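README for the open day recordings, Imora lab

Read this first, then the folder. Written fast the evening after, will tidy up later if anyone complains.

What this is

Recordings from the open day we ran on 25 September 2021. One robot arm, one round table, a bowl, small things to pick up and put down. Visitors watched, some of them drove. 359 episodes kept after cleanup. More were recorded but the early ones have a bad clock and I dropped them, see Known problems.

Project name is Wutura. Older notes call it Kariuki, same thing, renamed in May when the storage moved. A few scripts still say Kariuki in the header. Leave them, the loader checks for the string.

Who made it

Imora staff ran the demo. Traneo lent us the logging software for the day and helped set it up. Questions about the logger format go to them, everything else to us. The address is in the CONTACT file.

How the day went

Doors open after lunch, groups let in a few at a time. Short talk at the desk, then over to the table. Each group saw a run driven by staff first, then anybody who wanted could have a go with the hand controller. Most did. Kids were better at it than their parents, as usual. The commonest mistake was coming down too far out and closing on nothing. Second commonest was forgetting which button opens the fingers.

Every go is its own episode. Start is when the driver presses the trigger the first time, end is when staff hit stop. So there is dead time at both ends, sometimes a lot. Trim it yourself if it bothers you, the scripts/trim tool works ok but is slow.

Questions people asked that we should have a better answer for next time:

- does it know what a bowl is
- how much does it weigh
- what happens if you put your hand there (we said dont)
- can it do dishes

Tasks

There are 2 tasks in the set.

put_in: pick up a small object off the table, leave it in the bowl.
take_out: object starts in the bowl, ends up on the table anywhere.

Objects changed between groups whenever someone felt like it. The object field in the metadata is free text typed by whoever sat at the keyboard, so expect "stick", "Stick", "brown stick" and so on for what is likely one item. The bowl was never swapped but people nudged it, so do not hard code its position.

Files

episodes/ one folder per episode, numbered
meta.csv one row per episode: task, object, driver type, result
splits/ train and held out lists
scripts/ loader, trim, a plotting thing
CONTACT
LICENSE

Driver type is staff or visitor. No names, no ages, no voices. Audio was never switched on. If you spot a face or anything else personal in the frames, tell us and that episode comes out.

Result is one of 3 values: done, failed, unclear. Set by hand by whoever ran that group, no second check. Treat unclear as unclear, please dont fold it into failed like the first draft of the baseline did.

Known problems

- Clock drift on the early recordings. Removed from this release but episode numbers were not reassigned, so there are gaps. Not a bug.
- Arm positions logged a little behind the pictures. Small and steady. The loader corrects it by default, pass raw if you want it untouched.
- Tabletop is glossy and throws reflections. Simple color thresholds for finding the bowl will dissapoint you.
- Chairs and clutter in the background moved during the day. Dont train anything that leans on the background.
- Visitor episodes are jerky. Thats the point of having them, but filter on driver type if you only want smooth ones.
- Two rows in meta.csv have an empty object field. Left as is.

What the recordings look like

Stills from the set, round table and black gripper in all of them.

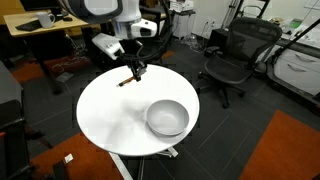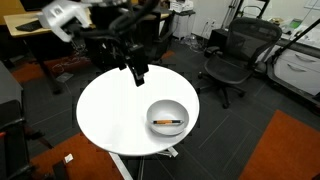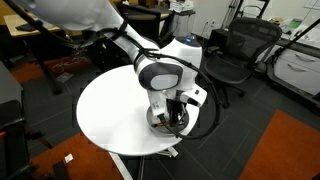

Using it

Copy the whole folder to a local disk first, reading over the network is painful. Run the loader with the path to episodes/ and it gives back pictures, arm positions and gripper state in step with each other. Start with the staff put_in episodes, they are the least messy. Held out list was picked by group and not by episode, so the same visitors never show up on both sides. Keep it that way if you make your own split.

Research and teaching use is fine. Selling it is not, see LICENSE. If you publish, call it the Wutura open day set and say which version you used.

Changes

v1 first upload
v2 bad clock episodes taken out, meta.csv column order fixed, splits redone to match

To do: merge the object names, write a proper test for trim, find out why plotting falls over on very short episodes.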